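February, folding notes, afternoon. Bedroom setup at Mendale.

OK so the bed is doing the job of the folding table again, and I still like it better than the bench! It's the right height for me and there's room to spread a shirt out flat and leave a pile beside it. Dark things and pale things went on together, I didn't sort by color (tried that before, it just meant more walking).

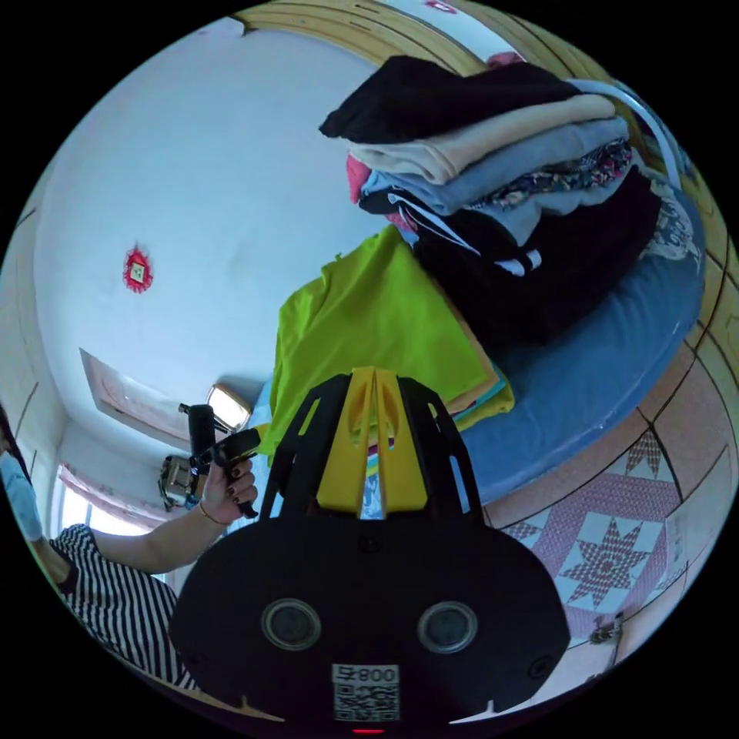 Folded pile on the bed, black on top, beige under it.

The bright green one is my favorite and also the biggest pain. Sleeves go wherever they like, and if I don't smooth the cuffs first I end up with a lump in the middle of the fold. Wragg method says sleeves in, then thirds. Britbridge method says halve it first and deal with the sleeves after.
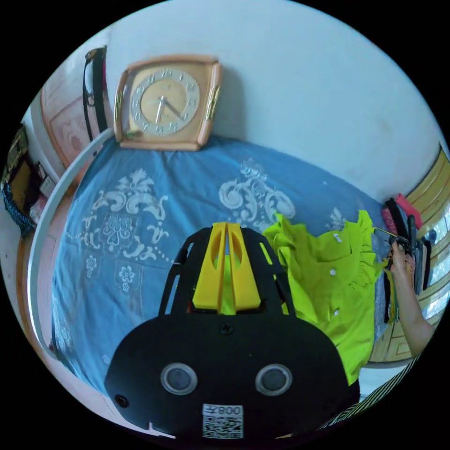

I keep going back to Wragg for anything long-sleeved, even though it's slower. Log is at 164 folds now, 89 of them Wragg, and I want 200 before I write up anything for Imska. Need to note hanger or pile for each one too, I keep forgetting that column.

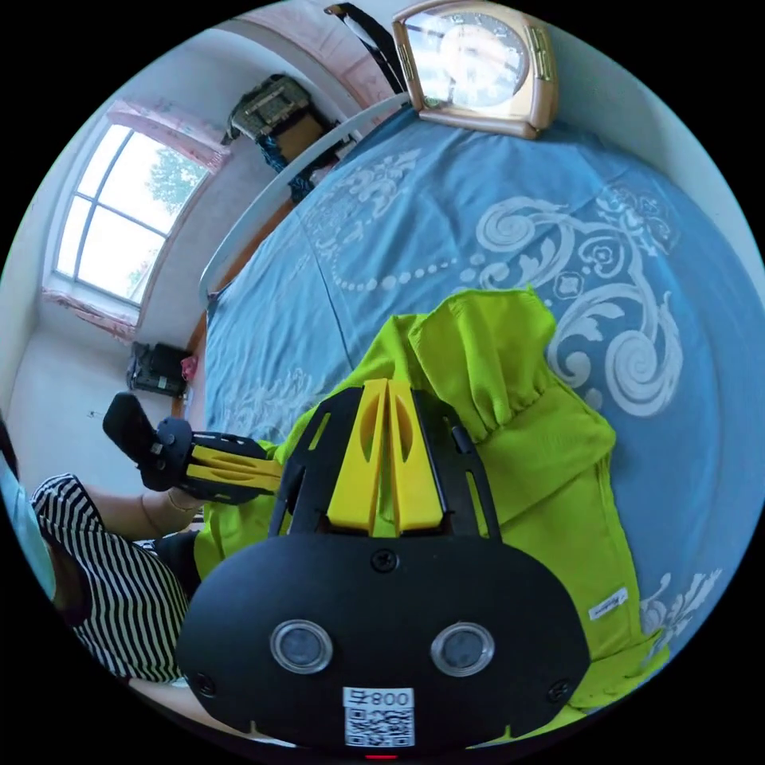 A comment penciled next to my last entry asks whether gathered cuffs should get their own line in the log, as they never lie like plain ones. Good point, adding it. Old entries stay as they are, I'm not redoing them!

Also, the patterned bedspread makes it hard for me to judge a straight edge by eye, all those swirls. 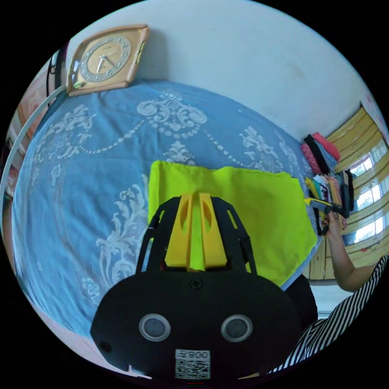
So next time I might try a plain sheet on top and see if my edges get any better. Still to do: hanging things, check the sleeve order on the Wragg card, find my pencil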